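The Maltbridge Monthly: Shared Spaces

The Microwave Question, Revisited

When we took over the ground floor of the Sisay building in March, the floor plan showed something called a "hospitality zone." Several of us pictured a coffee bar. One optimist mentioned a sink. The hospitality zone has since revealed itself to be a white table, a couple of chairs and a microwave, and I have come to believe it is all the hospitality we deserve.

The rest of the floor is coming along. The white shelving is up and already carrying boxes, which went onto it at a speed I have never seen applied to a box that needed emptying. The tile still shines. Enjoy this while it lasts, as the entire membership drinks coffee while walking. 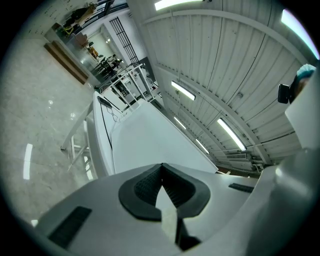 Plenty of tabletop, and cables making their own arrangements.

A word on those cables. Anything that hangs off the end of a bench will sooner or later be caught by a hip, a bag or a chair. The Kadireck people on the second floor have a box of spare ties and have offered to share them, so please help yourselves. Tie it up, tuck it back, and move along.

Now to the microwave. The shared inbox received 13 messages about it last month, nine of them before noon. By comparison, the fire drill got one, and that was from a person asking whether there would be lunch afterward.

Most of the complaints concern what gets left inside. Our position is simple: if you put it in, you take it out, and then you look back in to see what stayed behind. The look back is where we lose people. Lunch departs, the door closes, and a portion of the meal remains on as a tenant.
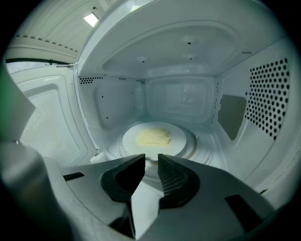 The turntable plate, with a pale yellow patch in the middle.

The plate lifts out. I mention it because at least two members were surprised to hear this. Wash it with warm water and dish soap, dry it, and set it back so it sits level. The ridged track underneath deserves a wipe too, as crumbs get into it and the plate begins to travel like a shopping cart with one bad wheel. For anything that has set hard, heat a cup of water with a slice of lemon in it, leave the door shut for a few minutes, and then go in with a damp cloth.

Food left in the microwave at closing time will be thrown out. Containers will be kept for 48 hours on the bottom shelf and then go the way of the food. We did consider a label system, but the Tiston branch has one, and I am told it mainly produces labels.

And please keep phones off the microwave table if you can stand to be parted from them. It's where hot plates land.

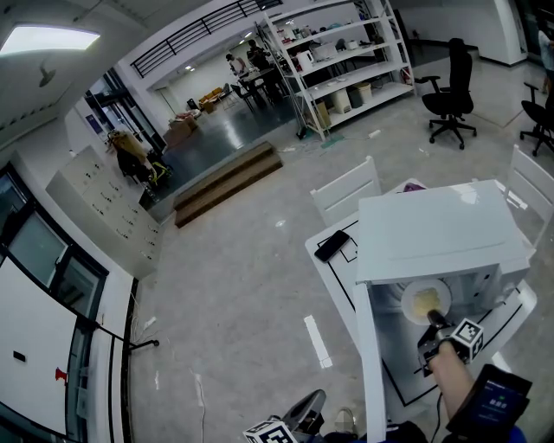

Ines wrote back within the hour to say that the lemon trick is fine but vinegar works better, that she has been cleaning the thing with vinegar since we moved in, and that she would like the smell to stop being reported as a gas leak.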